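# The plate decides: how a small team in Prikora writes software for two hands
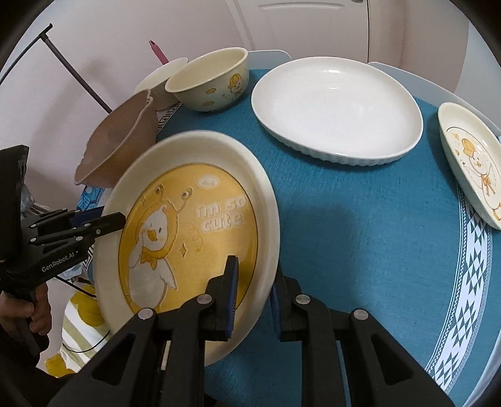 ## A table laid for learning

When people think about difficult work for a robot, they often think about heavy things, or very small things. At Liapis, a software company in the town of Prikora, the difficult thing for most of this year was a dinner plate.

A plate is wide and thin, and its weight is far from the place where you hold it. If you take it by the rim with two narrow fingers and tilt it up, the plate wants to turn in the grip. A person feels this and squeezes a little more, or brings the other hand. For a program, each of these small corrections must come from somewhere.

The company collects its movements with hand-held grippers, one for each hand. A person works at the table with them, and the record becomes material for the control software. The project has the name Traltar, and the part I came to see is the planner, which must decide when one gripper is enough and when the second should come to help.

## One hand or two

The first version of the planner treated the two arms as separate workers. Each had its own list of tasks, and a simple rule kept them from touching. This was easy to write and easy to test. It was also poor at plates, I was told, as the second arm arrived at the rim late, or at a height where it pushed the plate instead of supporting it.

In October the team threw away this rule and wrote the planner again around the object. Now the plan begins with the plate: where it is, how it is tilted, where it should go. The grippers are added afterwards, as contacts on the rim. The plan can contain one contact or two, and the program is allowed to change its mind on the way.

I liked this idea when it was explained to me, and I liked it more when I saw how short the new code is. The central part has 341 lines. The old one had 1282, and a good part of them were exceptions to the rule about not touching.

## Shiny things

Perception was the other half of the trouble. The plate in the picture has a glossy yellow centre with a winking duck-like figure on it, and the words "i'm so cute" in raised letters. It is a cheerful thing to eat from. For a program which looks for edges, it is a busy place, with a dark line around the yellow part that looks very much like the border of a smaller plate.

In the early tests the software believed exactly this. It found the dark line, decided that the plate ended there, and sent the fingers to a point well inside the real rim. The large white dish gave the opposite problem. It is smooth and shiny, and reflections on its inside were marked as holes.

The team did not want to remove the decorated dishes from the table. Homes have such dishes, and one of the developers told me that her own kitchen is worse. They changed the training instead. The program now gets the same object in many positions of tilt and must give the same outline each time, corrected for the angle. A painted line moves together with the plate, but it has nothing behind it. The real rim hides the table, and then shows it again when the plate moves. After enough examples the program began to use this difference.

## The tool that everyone opens first

For me the most interesting piece was a small viewer called Rirnska. It was written in a few evenings because the developers were tired of reading columns of numbers. It shows a recording on the left side of the screen and the plan on the right side, and between them a bar with colours: green when the planner would do the same as the person, grey when it would wait, red when it would do something else.

Most of the work at Liapis now starts in the red parts. I sat for an afternoon beside a developer who was going through 102 recordings of plates and bowls. She did not watch them completely. She jumped from red to red, listened to a short explanation from the program ("second contact not reachable", for instance), and wrote one or two words in a field below. Some of the red parts were mistakes of the planner. In others, the planner had found a shorter way than the person, and these she marked with a star.

The viewer has its weak sides. It needs 400 milliseconds to draw a new position, and on a slow laptop one feels every one of them. It also cannot show force, so a gentle grip and a hard grip look the same. There is a request for this in the list of open tasks, and it has been there since the spring.

## What remains on the table

Bowls are next. They look simpler than plates, but the planner likes to take them from the wrong side, and a bowl with a wavy rim confuses the outline program again, as its edge has no single height. The team is also not satisfied with the moment when the second gripper lets go. At present it waits for a fixed time, and everybody in the room agreed that this should be decided by the movement of the plate.

I asked if a customer is waiting for all this. There are two, I was told, and both have asked first about cups.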